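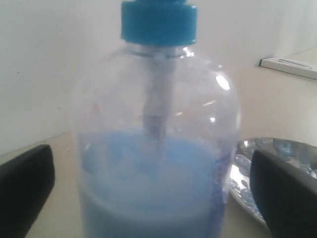
**Figure 4.** Wrist view during a teleoperated demonstration of the soap bottle task. Fingers on either side of the bottle, before closing.

## 4. Collecting the demonstrations

### 4.1 Two ways of showing the task

We compare two ways of giving the arm a demonstration. First, hand guiding (HG): gravity compensation on, the operator holds the wrist and walks the gripper through the motion, a thumb button opens and closes the fingers. Second, remote control (RC): operator sits at the Skurberg desk with a small leader arm and drives the follower from there. Same follower arm, same gripper, same wrist camera in both. Only the input changes.

Five tasks in total. Soap bottle, drawer, cloth fold, lid, and cup-to-tray. Most of this section is about the soap bottle since that is where the two methods came apart the most. Results for the others are in Section 5 and we only refer to them here where the protocol was different.

Why the bottle was hard: the body is clear and rounded, and the shoulders slope in to the neck. Grip too high and the fingers ride up the slope. Too low and the pads hit the counter. The wrist view (Figure 4) gives the operator the liquid, the dip tube and the blue cap to line up on, but the outline of the clear plastic is weak and the highlights on it move when the wrist moves. Depth from the wrist stream was not usable on this object and we dropped it for all tasks to keep things even.

### 4.2 Operators and sessions

Operators came from the Clamville site. None had driven the leader arm before the study, a few had hand guided an older arm. Each did a practice block on the lid task, then the recorded blocks. Order of methods was swapped between operators. Breaks when asked for.

Zaid Hijazi ran every session and made the keep/discard call, so there is no second rater. This is a weakness. We went back over a subset afterward with the labels hidden and he disagreed with himself mostly on one kind of case — bottle lifted but tilted at the end. Those were kept under the rule below.

Keep rule for the bottle task: bottle leaves the counter, is carried to the target mark, is released, is standing upright when the fingers clear it. A tilt during the carry is fine. A second grasp attempt is fine if the bottle did not fall over. Anything else is discarded, but the raw log is saved.

After discards the full set has 673 demonstrations over the five tasks. We had planned for 600 and then kept going, as the leader arm was only due back in August.

### 4.3 Recording

Joint positions, gripper width, and the wrist stream, all stamped by the Azar logger on one clock. There is also a fixed camera over the workspace but it was bumped early on and we could not recover the old pose, so it is left out of training. Logs are cut at first motion and at last finger motion. No smoothing. We tried smoothing the RC traces and it rounded off the small corrections near contact, which are the part we wanted.

One fix was needed for HG. With the operator's hand on the wrist, the knuckles show up in the wrist view now and then, mostly on the drawer task. A policy trained on those frames can learn to wait for a hand that is never there at run time. We masked a strip along the top edge for both methods, including in RC where no masking was needed, so that the inputs match. The strip does cost some of the pump cap in the bottle task. We did not see an effect from this but did not test it on its own either.

### 4.4 What the operators did differently

In HG, people came at the bottle fast and closed early. The arm is heavy to stop even with compensation, and the last bit of alignment tended to get done by pushing the bottle into place with one finger. It works. But the traces end up with a contact before the grasp, and the policy copies that contact without the feel that told the operator when to stop pushing.

In RC the approach was slower, with a pause once the fingers were either side of the body. Figure 4 is from that stage, with the right finger nearly at the wall of the bottle and more room on the left. Operators would then shift the wrist and close. Asked about it later, several said they were looking at the gap on each side and not at the cap at all, which suprised us. We had put the cap in the instructions as the thing to center on. The instructions were changed after the first Tuesday block to say nothing about the cap, and the earlier demonstrations were kept.

Pauses are a known problem for cloning. Long still stretches teach the policy to stay still. We cut any stretch with no joint motion down to a fixed short length, same threshold for both methods. HG has hardly any such stretches so in practice this is an RC fix.

Other objects were left on the counter in the bottle task and not put back in the same place between runs. This was on purpose. The shiny ones throw glints into the wrist view and an early policy, trained on a bare counter, went for the wrong thing whenever a bright patch came in near the fingers.

### 4.5 Split and training set

Held-out demonstrations were picked by session and not by single run, so one operator's block never lands in both train and test. The policy is the Plundham baseline with no changes besides the input mask. Trained for 2,000 epochs per method per task, last checkpoint used, no picking of the best one.

For the mixed condition we pooled HG and RC with no method label. A labeled version was tried on the drawer task only, and made no diffrence we could see, so it was not carried over to the others.

Two things to keep in mind when reading Section 5. The HG and RC sets are matched in number of runs but not in total time, RC runs being longer. And liquid level in the bottle was not controlled — it was topped up whenever somebody thought of it, and the level was not logged. Weight therefore varies across sessions in a way we can not correct for after the fact.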